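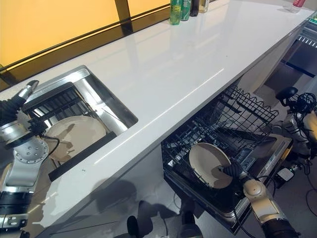 Home | Issues | Authors | Contact
Print this page | E-mail this article

3.2 Where the dirty dishes wait

I came into this part of the study sure that people load the dishwasher straight from the table. They don't! In 14 of the 15 kitchens we visited, the dishes stopped at the sink first, and some of them stayed there all evening. Haruto Murakami calls this "parking," and I've happily stolen the word from him.

A rack inside the basin seems to invite it. Figure 2 shows the kind of layout I mean — a black wire rack along the left side of the sink, a smudged plate leaning in it, and the open dishwasher just along the same counter. A bowl is upright against the tines of the lower rack, while the plate is still parked.

I asked people why they park, and mostly got shrugs (Eero Räsänen got better answers than I did, see Section 4). Two households told me they like to see everything before they pick a spot for the big plates.

Figure 2. Sink with in-basin rack and open dishwasher under one white countertop.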